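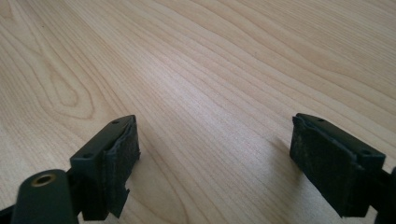

カテゴリ:海外文学・ノンフィクション > 感想・雑談
この記事は約3分で読めます

ソーシャ・キンセラ『オークトンの手紙』読んだ人いますか

なみま
読み終わった勢いで立てました!小説家ヴォルネスの未発表書簡を追いかけるノンフィクションです。635ページもあるのに木曜の夜に読み始めて、週末が全部消えました(洗濯物もそのまま)。港町オークトンの下宿の大家さんが、家賃の帳簿の裏に手紙の下書きを写していたとわかる第11章、あそこで声が出ました。キンセラさんの調べ方がとにかくしつこくて最高です。

栞どろぼう
読みました。11章は私も好きです。ただ、そのあとのル・ゴフ書店の話が長すぎませんか。店の創業から三代分の在庫事情まで書く必要はあったのかなと。

なみま
えー、あそこ大好きです!在庫目録の書き間違いから手紙の行き先が絞れてくるじゃないですか。あの地味な積み重ねがあるから、後半の競売の場面で手に汗かくんですよ。

kuroneko_88
横から失礼します。私は栞どろぼうさん寄りかな。調査は見事だけど、ヴォルネスの小説そのものの読みが弱いと思いました。手紙の相手がわかると『塩の階段』の読み方が変わる、と言いながら、引用は冒頭と結末だけなんですよね。

もりの書架
そこはリアム・キーンの評伝と合わせて読むといいですよ。キーンは作品論が中心で、手紙の件はほとんど素通り。二冊並べると、ちょうど互いの抜けているところが埋まります。ただし手紙の相手については結論が正反対です。キーンは妹説、キンセラは校正者説。

なみま
キーン未読でした!すぐ探します。校正者説、私はすっかり説得されてしまったんですが、妹説の根拠って何なんでしょう?

もりの書架
呼びかけの愛称が、子どものころの日記に出てくるのと同じ、という点です。キンセラは注で一行触れて終わり。あそこはもう少し正面から反論してほしかった。

栞どろぼう
その注、見落としてました。巻末の注って読む人いるんですか…

なみま
読みます!!むしろ注から読みます!トラルキク島の郵便船の時刻表の注なんて、あれだけで短編になりそうで。

kuroneko_88
時刻表の注は私も認めます(笑)。朝の便しかないから返事が二日遅れる、というやつですよね。あれで手紙の順番が入れ替わるのは鮮やかでした。でも妹説を捨てる理由にはなっていないと思うので、私はまだキーン派です。

ゆず茶
気になって覗いています。ヴォルネスを一作も読んだことがないんですが、いきなりこの本でも大丈夫ですか?

なみま
大丈夫です!と言いたいところだけど、『塩の階段』の結末は普通に明かされます。気になるなら先に小説をどうぞ。短いのですぐです。

もりの書架
『塩の階段』は文庫の古本なら1000円でお釣りが来ました。私が買った店の話なので、今もあるかはわかりませんが。

ゆず茶
ありがとうございます、小説から行きます。

なみま
図書館にキーンの評伝ありました!予約は二人待ち。待っている間に11章をもう一回読んで、愛称が出てくる手紙に付箋を貼っておきます。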